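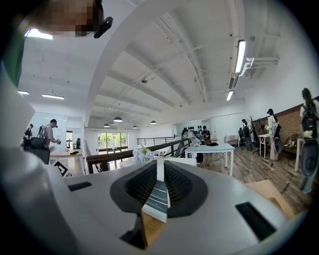
[Samness-birds] Re: Winter roost count, Furkley reservoir

From: Dayana Jaramillo
Date: 23 January 2019
3 replies | 11 views | Share

Hi all,

Replying to the list so everyone has the same information. The question was:

> I went through the November sheet and the goosander total for Furkley
> looks too high to me. It says 119, and the most I have ever had there
> is in the thirties. Is it possible that somebody added the Tabrizi
> gravel pits to it? Also, are we still starting from the dam end this
> time, or from the boathouse? I will have my nephew with me and he
> would like to do the clicker if that is allowed.

On the first point, yes, the pits were added in. Two people sent me their numbers on one form and I typed the bottom line into the Furkley row. The goosander figure for the reservoir alone should be 11, and the other 108 belong to the pits. I have corrected the sheet and uploaded it again under the same name, so if you downloaded it before today please throw that copy out. The wigeon figure of 239 was checked at the same time and is right. All of those were on the reservoir, most of them on the grass below the spillway.

On the second point, we start from the boathouse. The path at the dam end has slumped near the second gate and the water company has taped it off. You can still see the north arm from the bench if you have a scope, but the light is bad there until mid-morning, so leave it for last.

The rest of the plan is the same as before. Be in place half an hour before sunrise. Count the geese as they leave and write down the direction. In November we had 269 graylags go out over the boathouse in one long string, and two people at different points each counted them, so please put the time next to every flock. I can match them up afterward if I have times. Without times I have to guess.

Ducks are counted after the geese have gone. Go along the bank slowly and keep below the skyline where you can. If a boat or a dog puts everything up, stop, wait for them to settle, and begin that section again. Write "disturbed" on the form even if you think you got a good count in the end.

A few people asked about the otter. It was seen twice last week off the reed bed on the east side, both times early. Mammals do go on the form now, in the box at the bottom where it used to say "remarks." Please put fox, otter, mink and deer only. I do not need rabbits.

The nephew is very welcome and he can have the clicker. One bird per click, and if he loses his place, say so and start that flock over.

Parking is on the Tukum road, in the lay-by past the pump house. The small lot by the boathouse is for the sailing club and they do lock it. There is room for five cars if we park nose in, so share rides if you can.

I have two spare scopes, one of them with a stiff focus wheel. Tell me by the night before if you want one. Forms can be sent to me as a photo, as long as I can read the whole page, or left in the box at the Samness library.

If it is foggy, stay home and I will post a new date here.

Dayana

--
You are receiving this because you are subscribed to Samness-birds. Replies go to the whole list.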